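4. Who gets up: night waking and the handover between parents

Figure 2

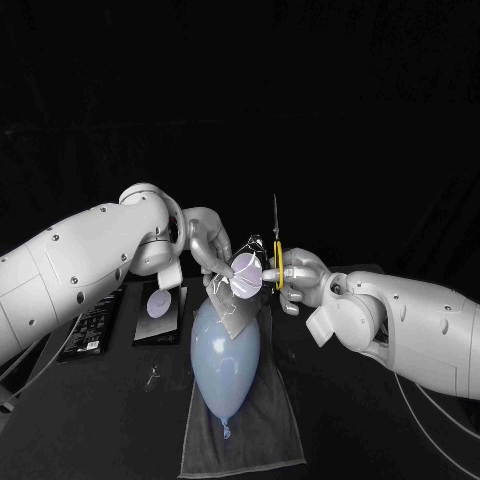 The earlier sections dealt with how often the children woke. Less to say there than we hoped. This one is on who got out of bed, which the mothers wrote far more about, often in the margins and once on the back of an envelope stapled to the sheet.

Sample first. 150 mothers, all with a child under one at the start, all living in Plircombe or on the Gravell side of the river. Diaries kept for 52 weeks. Paper for those who wanted paper, the Hundis phone diary for the rest. The two formats were meant to match line for line. They mostly do. The phone version had no free space under "anything else," an oversight on our part, and so the longer comments come nearly all from paper. Worth keeping in mind for every quotation below.

4.1 What counted as a waking

We used a 30 minute rule. Two cries inside the same 30 minutes, one waking. Anything after that, a new one. The rule is crude and several mothers told us so. A baby who fusses, settles, fusses, settles from midnight until the garbage truck comes is one waking or many depending on when you look at the clock, and most of them had stopped looking at the clock. We kept the rule anyway because the pilot used it and we wanted the pilot diaries in.

Feeding wakings and other wakings were marked with different letters. In the paper diary F and O. A fair number of F's look like O's when written in the dark. Where we could not tell we left the entry as a waking with no type, and it drops out of anything below that depends on type.

4.2 Patterns of getting up

Three arrangements came up again and again, plus a messy remainder.

Mother always. The largest group while the child was breastfed, no surprise. What we did not expect was how long it lasted after weaning. Many of these mothers had planned to hand over some nights once bottles came in and then did not. The reasons given were small and practical. He doesn't hear her. By the time he's up I'm awake anyway. She wants me. The last one appears in nearly the same words in diaries from households with nothing else in common.

Split night. One parent until a fixed hour, the other after it. Households that did this tended to start early and stick with it, and the hour itself was guarded pretty fiercely. One entry reads, in full, "1:50, not mine, went anyway." Another mother drew a line across the page at the changeover every night for months, then quit drawing it in January, and the wakings on her side of the line go up from there. We asked about it at the closing interview. Her husband had changed jobs.

Alternate nights. Rarer. Popular with parents who both went back to work at the same time. Tended to break down with illness, and after illness did not always come back. A stomach bug in the house turns every arrangement into everybody up, and we saw very few diaries where the old pattern was picked up cleanly the next week.

The remainder includes mothers parenting alone, for whom the question made little sense as we had asked it, and households where a grandmother slept in. We should of had a separate form for the grandmothers. In several of these homes she was the one who knew what the night had been like, and the mother filled in the sheet at breakfast from her account.

4.3 Tiredness and the handover

Each diary day ended with a tiredness mark from the mother. We had assumed it would follow the number of wakings. It does, loosely. It follows whether the night went as agreed rather more closely, at least in the paper diaries. A mother up four times on her own night would often mark herself less tired than after one waking on a night that was supposed to be her partners. Resentment is probably part of what was being recorded. The scale did not ask for it and we can't separate the two.

The Mollel coding sheet, which we used for the comments, has a category for conflict but it was built for arguments about discipline with older children and needed stretching. Two coders, working apart, disagreed most on remarks that could be a joke. "Dad of the year slept through again." Conflict? Affection? We coded from the whole week where we had it and the single line where we didn't. 300 comments were coded twice. The disagreements cluster in the early weeks, when neither coder had yet got a feel for how a given mother wrote.

4.4 Second children

A smaller group already had an older child at home. Their diaries read differently. Less about the baby's waking, more about whether it would wake the other one. Here the usual handover was by child and not by hour: the mother took the baby, the father took the toddler, and neither moved. Once set, this seemed to stay set for the whole year. Several mothers mentioned missing the older child at night, the bedtime story especially, since it had gone over to the father along with everything else after lights out. We had no question on this. It came up unprompted, mostly in autumn.

4.5 Limits

Fathers and partners kept no diary. Everything above about who got up is from the mother's side, and she was sometimes asleep. Entries written days late are in there, we could spot some by the ink. Phone entries carry a time stamp and are better on this point, worse on most others. Drop-out was heaviest around the return to work, exactly when the arrangements were changing, and so the split night group may look steadier than it was.

Diaries recieved after 2/19/18 were not coded in time and are left for the follow-up. Section 5 takes up daytime naps and the daycare drop-off.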